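Hebden Hand Kit: notes and data card

Hi! I'm Kaan Yüksel, and I look after this folder. It has my notes on the Hebden, the hand-held gripper kit that Kastex sells and rents out, plus a card for the little set of laundry recordings I made with it at home. I wrote it up for people who are thinking of renting one, so expect more opinions than you'd get in a normal README (sorry, Barış).

What's in here

clips/ holds the recordings, one folder per room
notes/ is my running log, typos and all
fixes/ has the two small scripts I needed to get the clips off the kit
LICENSE.txt covers the clips and my notes. The Kastex software isn't included, you get that with the kit.

There are 61 clips, none longer than 30 seconds. Every clip is one grab: go in, close the fingers, lift, put it down someplace else. Bedrooms only for now. I started on towels and got bored fast, so most of it is clothes.

Using it

You hold the gripper, point it at the thing you want and squeeze. My first evening with it was clumsy, mostly because I kept coming in way too high and closing on air. Umut Bozkurt told me to get the tips down almost to the sheet before even thinking about squeezing, and that was good advice! Thin tops are my favorite thing to try it on. They bunch up nicely, and you can choose between going for the body of the fabric or a strap, though I'd leave straps alone until you've had some practice.

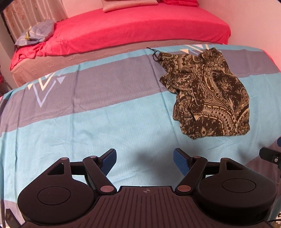
Page 2

The blue fingertip pads have a fine texture to them, and I like them a lot on light fabric like that paisley one. On heavy stuff I'm less sold. Jeans slid out on me again and again, and a winter blanket was hopeless unless I caught it by a corner. Kastex does list a softer set of pads, but I haven't tried those, so I can't tell you if they're worth the extra money.

Comfort is fine for a while and then it isn't. My wrist wanted a break long before I did. Melahat Kocabaş has smaller hands than me and ended up using both of them, which worked okay but made her clips a bit wobbly (they're the ones with "mk" in the name).

Things to know before you use the clips

The view bends a lot. Beds look like hills. If you need straight lines, you'll have to correct for the lens yourself.

Patterned sheets are all over the place in here. I didn't swap them for plain ones, and I'd keep it that way if I did it over.

Failed grabs are still in. Look for "miss" at the end of the file name.

No sound. I stripped it out, there was a TV on.

Would I rent it again?

Yep, for clothes, for sure. For bedding I'd want to try the Zorkix first, just to compare. Kastex support answered my one question the same afternoon, and the carry case is great.

If you find a broken clip, open an issue with the file name and I'll take a look. Kitchen clips are next, probably in November.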